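Open day at Niskanen: what the packers think of the arm

I went to the Niskanen returns depot on 16 June 2023 expecting to be sold something, and I was. Two men in matching polo shirts told us the building handles 2,235 returned parcels on a good day, and that the new sorting arm, which they call Curier, will take over "the dull part" by July. I asked which part was dull. They didn't have much of an answer.

The tour took in 3 benches, a break room and a lot of shelving. At the arm's bench the goods really were mixed, I'll give them that. Orange sneakers in a plastic bag, a wrapped fruit basket, a boxing mitt, an open brown case, a wire stand you could see straight through. Clear plastic and thin wire are the sort of thing I'd expect a machine to make a mess of, and I asked how often it does. "Improving all the time" was the reply.

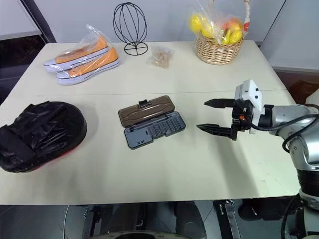

Treasa Conneely has worked returns for 11 years and was the only person all afternoon who talked in specifics. Her team used to open, check and shelve. Now they also lay things out for the arm and step in when it stops – a job with no name and, so far, no extra pay. She doesn't hate it. Her wrists are better than they were last winter. But she misses talking across the bench, and she's been told her group will shrink when people leave and aren't replaced.

The company says the Vasovmont site went through the same change without a single layoff. Maybe so. I asked how many people work there now compared with before, and was promised an email. I'm still waiting for it.

Parking is bad, by the way. Leave the car at the Nusitz end and walk. The coffee was free and so were the pens.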